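Print this page | E-mail this page

Fovside Residents' Newsletter
Moving In: Your Questions
March, by the newsletter desk

When can I collect my keys?
From 11 in the morning, at the Nyaga Road office. Arriving at nine will get you a pleasant view of a locked door.

Can I park the van outside?
For two hours, on the Drerine Street side. The bay in front of the bins belongs to the bin lorry, which has never yet given way to a sofa.

Will my sofa fit in the lift?
The lift is 114 cm wide and less deep than it looks. Measure first, arms included. Several fine settees have seen the lobby and gone home again.

Who do I tell about the meters?
Your supplier. Take the readings before you unpack the kettle, as you won't want to afterwards.

How do I get marks out of grey upholstery?

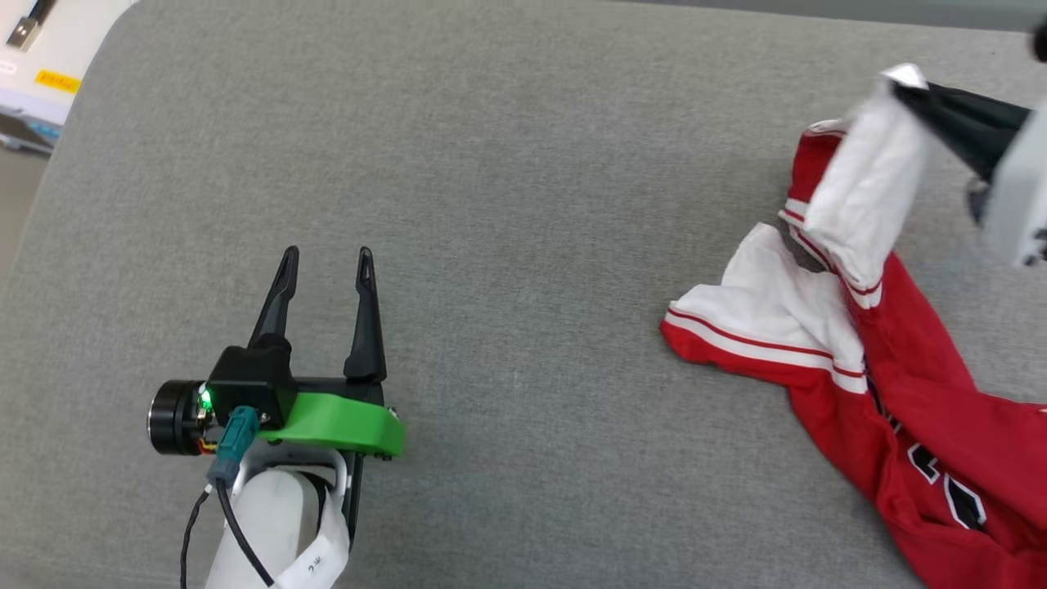

Issue 11, page 2

Blot, don't rub. Cool water and a drop of washing-up liquid will shift most tea. Try it on the underside first, and read the care label, if the last owner hasn't snipped it off.

Can I leave boxes in the hallway?
Overnight, yes. We have met people whose one night lasted until the clocks changed.

What about old mattresses?
Prumiveck collects them for a fee. Leaning one against the fence and hoping is free, but it comes back to you with a letter.

Contact us | © Fovside Residents' Newsletter | Back to top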